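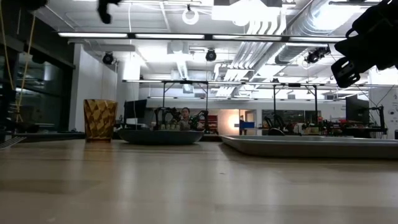
A tumbler, a bowl and a metal tray on the table, with the gripper above the tray.

Products > Kits > Tabletop
Search this site Go

Losinlow table-clearing kit open for trial orders

Brollstead is taking trial orders for the Losinlow kit, a pair of slim gripper fingers with a wrist camera and mounting plate. A set costs $969 and ships in 30 days. Harish Lodhi's group had one for 3 weeks and used it on ordinary tableware. Thin handles lying flat were the hardest items, he reports, and he would like a longer camera cable.

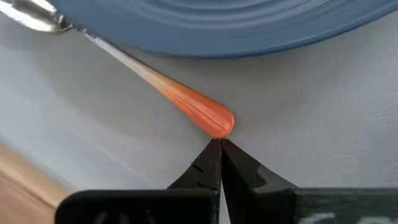 Wrist camera view: fingertips at the end of an orange handle, blue plate behind.

Spare fingertips are sold separately. Send orders to Pramila Rawat by 29 May 2026.

Filed under: Grippers and Tooling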